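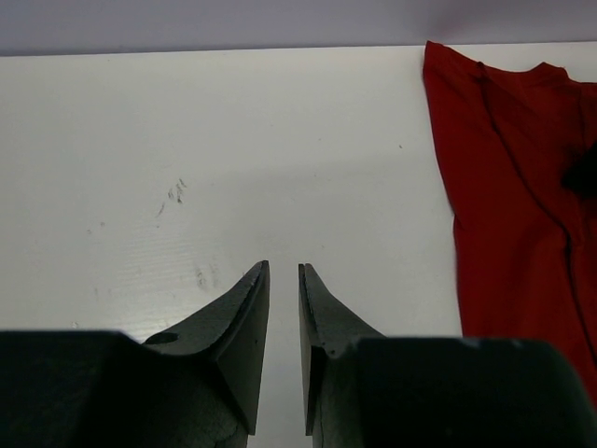
Brellemia Arch Kit Review: Two Months With a Box of Blocks for People Who Love Old Buildings

This site uses cookies to remember your preferences. Accept | Manage settings

I have wanted a decent set of architectural model blocks since college, when our structures class shared one battered box of wooden voussoirs (the wedge-shaped stones that make up an arch) and half the keystones were missing. So when the Brellemia Arch Kit showed up in my feed I ordered it the same night, and I've been building little Roman arcades in the evenings ever since. I love this thing.

The kit comes with 900 pieces, cast in a fine-grained plaster mix with a limestone color that gets close to the real stuff. You get plain ashlar blocks, wedges in several tapers, column drums, capitals, bases, a long run of cornice and a set of curved centering forms. The forms are what sold me. You set one between two piers, lay the wedges over it from both sides, drop in the keystone and then slide the form out. The arch settles with a tiny click and stays up with no glue at all! I must have done it 47 times by now and I still grin.

The booklet has 13 projects, starting with a single round arch and working up to a groin vault. It's well written and assumes you can follow a section drawing, though there's a short guide in the back if you can't. My favorite is number eight, a two-story courthouse front with a rusticated base below and Doric half-columns above. It took me a whole rainy Sunday, and the step where you level the entablature across five bays is fussy, but when it was done I walked around looking at it from every side with a flashlight, pretending to be the afternoon sun.

What the kit teaches, almost by accident, is why the old proportions are what they are. I tried making the piers of the courthouse thinner because I thought they looked chunky, and the end arch pushed its pier right over. Put a heavier attic on top and the same thin pier holds. I had read about thrust in textbooks and passed exams on it, and I don't think I had felt it in my hands until then. If you have a teenager who is even a little curious about buildings, hand them two piers and a pile of wedges and leave the room for a while.

Some things could be better. The capitals are lovely from the front but the casting is soft at the back, and on the Ionic ones the scrolls lose their crispness on one side. I turn the bad side to the wall. The storage trays are flimsy, and the labels for the B and C wedges look so much alike that I mixed them in the first week and spent an hour sorting by eye with a protractor. A dab of colored pencil on the underside fixed that. Also, the plaster sheds a fine dust, so build on something you can wipe down.

How does it compare? I've also owned the Plevora Gothic set, and it's a different animal. Plevora's pieces are resin and sharper, the tracery is gorgeous, and the pointed arches go up fast because the pieces have little pegs. I enjoy looking at it more than building it. With pegs, nothing can fall, and falling is half the fun (and most of the learning). For a shelf display I'd pick Plevora. For actual building, Brellemia, every time.

Purnura makes a foam version for classrooms that I've handled in a store. It's light, quiet and much kinder to small toes, but the blocks squash a bit under load and the arches sag. Fine for a group of second graders.

A few tips if you buy one. Sand the mating faces of the keystones very lightly, two or three strokes, before the first build. Slide the centering out slowly and keep it level. Start your first vault in the corner of the table where the cat doesn't go. And order the extra cornice pack at the same time, as the box is a few inches short for anything with a decent return at the corners.

I'm halfway through the groin vault now and have my eye on the dome expansion, which has coffers. Coffers! I'll post an update once the first ring is closed.

214 shares | 38 comments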